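FILM & HOME VIDEO | NEW RELEASES

19 January 2025
By Trudy Sutcliffe, Petchrat Home Video

Petchrat to Release Restored 1934 Mystery "The Fovwood Inheritance" on Blu-ray

Petchrat Home Video will release "The Fovwood Inheritance," a 1934 old dark house mystery that has been out of circulation for decades, on Blu-ray and DVD this spring. It is the first time the film has been offered on disc in any format.

The picture runs 49 minutes and was made as the lower half of a double bill. Its story follows a night nurse hired to sit with the owner of Drovonmont, a hillside estate, while his relatives wait downstairs for the reading of a will. When the will goes missing, the family lawyer locks the front gates and refuses to open them until morning. By then two of the guests have died.

The new transfer was made from a nitrate print found in a private collection in November. One reel had shrunk and was scanned separately at Gamska, the lab that also handled the sound. A short passage in the cellar sequence survives only in a later 16mm reissue print, and viewers will notice a drop in picture quality there.

"We looked at every copy we could find, and most of them were missing the ending," said Wanda Zawadzka, who supervised the restoration. "This one has it. It also has the original title cards, which were cut when the film was reissued."

The disc includes a commentary track, a gallery of 44 stills and lobby cards, and the reissue trailer. A booklet with a new essay on the film's production - it was shot mostly at night on sets left standing from another picture - comes with the first pressing only.

A signed and numbered edition of 200 copies will be sold through the Petchrat web store. The standard edition will be available from all regular retailers. Theaters interested in booking the restoration may contact the Petchrat press office. 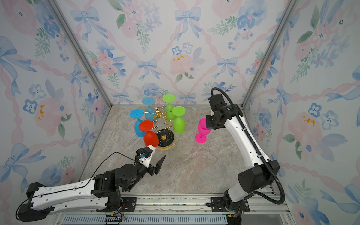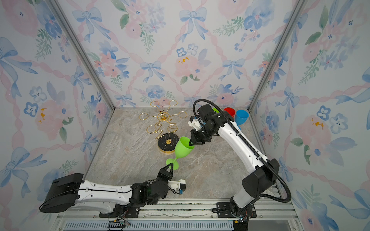 Floral wallpaper and a marble-patterned floor, with two robot arms, in both pictures.

RELATED RELEASES
Petchrat Announces Spring Mystery Lineup
Two Silent Comedies Coming to DVD
Gamska Completes Work on "The Ferry Murders"
Back in Print: "Midnight at the Orpheum"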